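4.3 Recording grasp examples

1. Clamp the bin to the table and check that the arm clears all four walls.

2. Place the objects for the episode on the bin floor. Mix rigid, thin and reflective items. Leave some touching – the Fladex model needs crowded examples as well as easy ones.

3. Start recording, then lower the gripper toward the first object. Keep the approach slow for the last 80 mm. 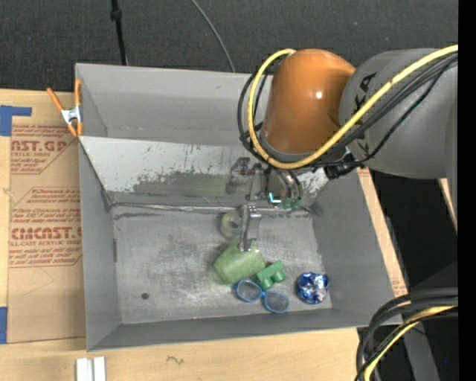 4. Close the gripper, lift, and mark the attempt as a success or a failure. Keep failed attempts in the set.

5. Rearrange the objects after every 15 attempts.

Note: A first training run requires 1,000 marked attempts. Clear items and crumpled foil are often missed by the depth camera, so include them in every session.

Caution: Check cable slack before rotating the wrist. Stop the arm before reaching into the bin.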